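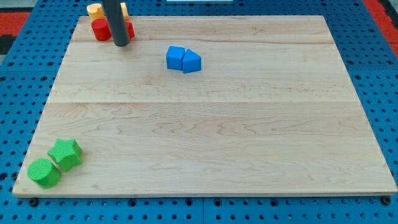

The maple board on the blue pegboard table, with some of the blocks.

New maple top for the block table

The block table at Nostden has a new top. It is pale maple, several planks joined edge to edge, and it lies on the blue pegboard table with a strip of the blue left showing on every side. Graça Leitão glued it up at home in the spring and brought it over in the back of her sister's car.

The old top was a sheet of painted chipboard that came with the room. The paint had worn through at the corners and the surface had swelled after a spill last August, so tall stacks leaned toward the window. Darius Căpraru tried shimming it twice. In the end we agreed to stop fixing it.

Graça picked planks with plenty of grain in them. There are wavy lines, darker streaks and a few faint knots, and she left them all in. She sanded by hand, finishing with 400 grit, and put on 2 coats of oil. Members have asked about varnish. We would like to stay with oil for now, as scratches can be sanded out at a corner without redoing the whole board.

Looking after it is simple. Wipe it with a dry cloth when you finish. Cups go on the side shelf, please. If you find a rough spot, put a bit of masking tape next to it and tell Graça or Shirley Tindall. Please do not drag the board across the pegs holes to get at something underneath. Lift it with a second person.

Some blocks stay out on the table and the rest of the blocks are in the crates under the coat hooks. Tobiloba Bashir is sorting the crates by shape this month and could use a hand. We are still short of the long flat pieces, so if you borrowed any for the spring display, bring them back and leave them in the top crate.

Wood for the board came out of the room budget. There is a little left over, and Shirley is looking at felt for the crate bottoms to cut down on the noise.

The next open building session is 19th June. Bring your own plans or use the ones in the folder.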